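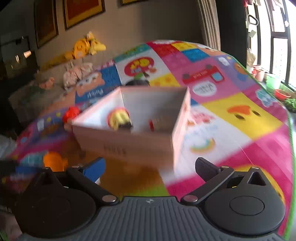
How do you keep toys from spreading over the whole play mat, and is one open box enough?
asked by drendus_home in Flistik Community > Home and Family > Playroom
13 October 2023 | 581 views | 11 comments | 2 shares

Good day to all. We have in the living room a large play mat with printed cartoon squares, and my daughter plays there every day. In the evening there are toys on every square of it: the soft ones, the hard plastic ones, the small blocks. I put one open box in the middle of the mat and I ask her to put all things inside, but it goes slowly and I finish it alone most of the times. She is almost three years old. I would like to know if one box without lid is a good system, or if I should buy a shelf with many small boxes. Our apartment is not big and the mat must be rolled away when we have guests, so I prefer something that I can lift with one hand. I also would be thankful for advice how to clean such a mat, as the printed side becomes sticky near the middle.

rastogi_flat
Accepted by the poster – 300 points

One open box is enough for a child of this age, provided that it is low and that you do not keep all the toys outside at the same time. We had before a shelf with many small boxes, and our son only emptied them one after another. Now we have one shallow cardboard box on the mat and the rest of the toys is in the closet. In the evening we change a part of them, and the "new" ones are received with great joy, even if he had them already the week before.

Some things which helped us:

Put the box on the mat and not next to the wall. A small child does not like to walk far with a toy in the hand, on the way he starts to play again.

Leave the box without lid. Cut off the flaps or fold them inside, and put wide tape on the rim so that it doesn't scratch.

Begin with the big soft toys, but let them sit outside, beside the box. If the plush goes in first, it takes all the place and the small toys fall out from the top. My son puts his plush dog near the box and says that the dog is watching. After this the hard toys go in, and the dog goes to bed with him.

Name one thing at a time. "Please bring me the orange one" works much better with him than "please tidy up". I needed some months to understand this.

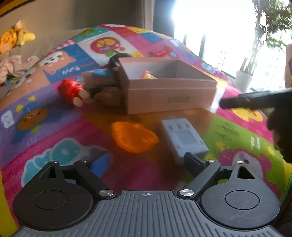 Open cardboard box on the play mat, with a plush toy leaning at its end.

For the mat: a soft cloth, warm water and a very small drop of dish soap. Wipe it, then wipe again with clean water, and let it dry flat before you roll it. I made once the mistake to roll it when it was still a little wet, and in March I found grey spots along the whole edge. They never went away completely. Please do not use the rough side of the sponge, it takes off the print.

brolton_2nd_floor

just get a basket with handles. cardboard gets soft in the corners after a few weeks, mine did.

flat_and_small

I agree with the first answer in most points, only I would not take out the box until it is time to tidy. When it stands on the mat all day, my twins turn it around and sit in it, and then everything is on the floor again. I bring the box together with the same song each evening – they know already what comes. For lifting with one hand, look for a box which is not deeper than your forearm. A deep one becomes heavy and the small pieces stay at the bottom for weeks.

Also one remark about anything that has a battery inside. I keep such toys on a higher place and not in the common box, as I can check there if the battery cover is still closed well.

drendus_home

Thank you very much for the answers. I have put the tape on the rim and I took away half of the toys to the bedroom closet. Today she brought me the blocks by herself, the animals I had to carry. I will try the song as well, although I do not sing nicely.

Show 7 more comments

Related in Playroom
Foam mat or fabric mat for a cold floor?
How to wash plush toys without a machine
Where to store a rolled play mat in a small apartment
Tape marks on a printed mat, how to remove?
At which age did your child start to tidy up?

Flistik uses cookies to remember your settings. Accept | Manage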